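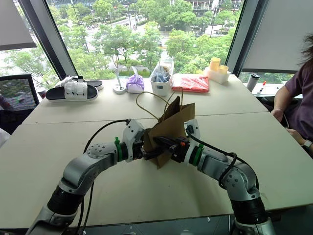 Brown paper bag, white table. Rollton Seed Library, July report.

Progress report to the Prelley Fund
Prepared by Alasdair Gourlay, Rollton Seed Library

You asked for a shorter report this time. I have taken out the poem.

Lending. We gave out 1296 packets between the spring opening and the end of June, which beats last year and also beats the number I promised you, a number I picked because it was easy to beat. Beans and squash went first. We still have plenty of salsify, and I expect we always will.

Returns. The idea of a seed library is that people bring seed back. So far 263 borrowers have said they plan to, and we have written down their names in case they forget. Real returns won't start until the fall, when the pods dry out. Last fall we got back a lot of very nice seed and one envelope marked "tomato or pepper." It was eggplant.

Germination tests. Three of the older lots failed and have been composted: the Simell onion, a parsnip, and a lettuce that was donated with a great deal of ceremony. The donor has been told. The Vũ long bean, named for the family on Mill Road who gave us the first handful, came up so well that we ran the test again to be sure. Same result. We would like to grow it out on both plots next year, far enough from the other long beans to keep the line clean.

Packaging. We have stopped buying glassine envelopes and gone over to plain brown paper for bulk seed. It's cheaper, it breathes, and you can write on it with any pencil. You can't see what's inside, so labeling now matters a good deal more than it did. Please see "eggplant," above.

Money. We have spent $2401 of the grant. Most of it went on shelving and the dehumidifier, with the rest going to paper, postage and a replacement for the scale, which had begun to weigh everything as a pumpkin. Receipts went to your office in the blue folder. I would like the folder back.

Late or not done. The catalog is still not online. It exists as a spreadsheet with four kinds of kale under K and a fifth under C, for "curly." I plan to have it cleaned up before the fall swap. The rain barrel is installed and we are waiting on rain.

Next quarter. Seed-saving class in the evening, 6:30 start, bring your own sieve. Fall swap after that. We aren't asking for more money in this report, but I wanted you to know that I thought about it.

This site uses cookies to remember your settings. Accept | Manage

Recent reports
Spring report: shelving, mice, more shelving
Winter report: what the mice left
How we test old seed

Contact Rollton Seed Library | © Rollton Seed Library | Back to top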